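Sorting and Storing Small Hardware

Home > Workshop > Storage
Updated May 2024

Most workshops have a coffee can full of mixed screws, and most people who own one still drive to the store when they need a screw. The hardware is there, but digging for it takes longer than the trip. These tips cover getting small parts sorted, keeping them that way, and deciding what to throw out.

Start with one container

Don't dump everything out at once. Pick a single can, jar or drawer and finish it before you open the next. A large coffee can holds nearly 500 mixed pieces, and that is enough for one evening. Pour it onto an old baking sheet or a cookie tin lid with a rim. A white bath towel underneath keeps things from rolling and makes dark screws easier to see.

Run a magnet over the pile first. Wrap it in a plastic sandwich bag, pick up the steel, then turn the bag inside out over a bowl. What stays behind is mostly brass, aluminum, plastic anchors and some grades of stainless.

Sort by type, then by size

First pass: wood screws, machine screws, nails, nuts, washers, anchors, everything else. Don't measure anything yet. Second pass: split each pile by diameter, and after that by length. For machine screws, keep one known nut of each common size on a loop of wire and test against it. If a nut goes on two turns by hand and then binds, the thread is wrong. Stop there and try another.

Keep inch and metric apart from the beginning. Mixing them again later is the most common way a sorted set goes bad.

Choosing a box

Shallow boxes with small compartments work best for anything shorter than your thumb. Longer screws and bolts do better in jars or open bins, where they can lie flat. A clear or tinted lid saves you from opening every box in the stack.
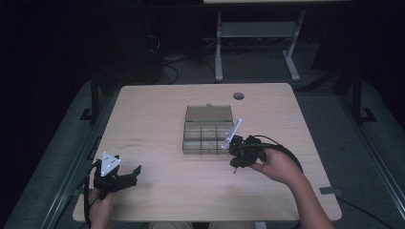

Check how the dividers fit before you buy. If there is a gap under a divider, washers will slide through it when the box is tipped. Fixed dividers are safer for tiny parts, and removable ones are better if you don't know yet what you are storing. Shake the box in the store with a few coins in it and listen.

We bought the 100-piece assortment from Herolholm in April mainly for the case, and the case was fine. The latch on the Imedport version of the same size popped open when carried by the handle. A strip of painter's tape across the latch fixed that for travel.

Labels

Tape a sample of the part to the outside of each jar. It beats any written label, and you can hold a screw up against it. For compartment boxes, write the sizes on a card and tape it inside the lid, laid out in the same order as the cells. Use pencil. You will change it.

Keep the part number for anything you would have to reorder. Our cabinet hinges take a Brustden 823 screw, and we only know that because the number was on a scrap of the original bag.

What to throw out

Stripped heads, bent nails, rusted washers and cracked anchors all go. So do used drywall screws — they cost very little new and the old ones snap. Steel can go to a scrap yard. A neighbor's barn cleanout produced 3,000 assorted nails, and fewer than half were worth keeping.

Keep odd furniture bolts and cam locks in one bag, with the name of the furniture on it if you know it.

Keeping it sorted

Put an empty jar on the bench for loose parts and sort it when it is full. Don't drop strays into the nearest compartment. Store boxes flat and away from the door, where damp air gets in. A packet of silica gel in each steel box helps through the summer; replace it or dry it out when the screws start to look dull.

See also: Pegboard Basics, Cleaning Rusty Tools, Lukumay Bench Vise Care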